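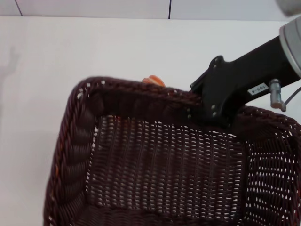 The black gripper at the rim of the woven basket, on the test bench in Altville.

A basket is an awkward thing to ask a robot to deal with. The rim is thick and uneven, the walls give a little when you push on them, and the weave is full of small gaps that can catch a fingertip. Tomos Gethin likes it for those reasons. He has spent most of August comparing two grippers, one from Vurkix and one from Drellel, and the basket has been part of the test from the first morning.

Gethin works at Rothe, a small shop that sets up arms for packing lines. His customers don't build robots. They buy an arm, and then they call him to ask which hand to put on it.

"They send me the spec sheets and they've already circled the grip force," he says. "I tell them to send me the stuff they want picked up."

The plan was simple. Each gripper would go on the same arm, run by the same controller, and try the same 16 items from the same starting points. Some were easy, like a box or a can. Others were soft, round or full of holes. By the end of the month he had logged 2458 attempts and written down the result of every one.

Of those, 381 were failures. Gethin sorted them by cause, and dropped objects were a smaller share than he had guessed. Many of the failures came before the fingers closed at all. The arm came in a little too low or too far to one side, touched the edge of something, and stopped. With the basket, that usually meant the rim. A gripper with a wide body needs more room on the way in, and a braided edge doesn't leave much.

The cameras took up the next week. Gethin runs one view from higher up and another from the wrist. The high view is good for finding things and for planning the reach. The wrist view matters in the last few inches, when the arm itself can block everything else. 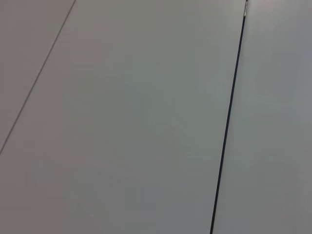

A plain, pale surface gives a wrist camera very little to work with. There may be a seam or two and a soft change in brightness, and the software has to judge distance from that. Gethin found that his depth readings wandered most over blank panels and settled down again once an object came into view. He now has the arm pause for 5 seconds at a fixed height before each reach and check its position against the high camera. It slows the cycle, and he hasn't found a better fix yet.

As for the grippers, the Vurkix was quicker to set up and held the hard items well. The Drellel took most of a day to get talking to the controller, but it did better on the soft ones and made fewer bad contacts with the basket. For a line that packs nothing but boxes, Gethin would pick the Vurkix. For mixed goods he leans toward the Drellel - though he wants to run the round items again with new finger pads before he puts that in writing for a customer.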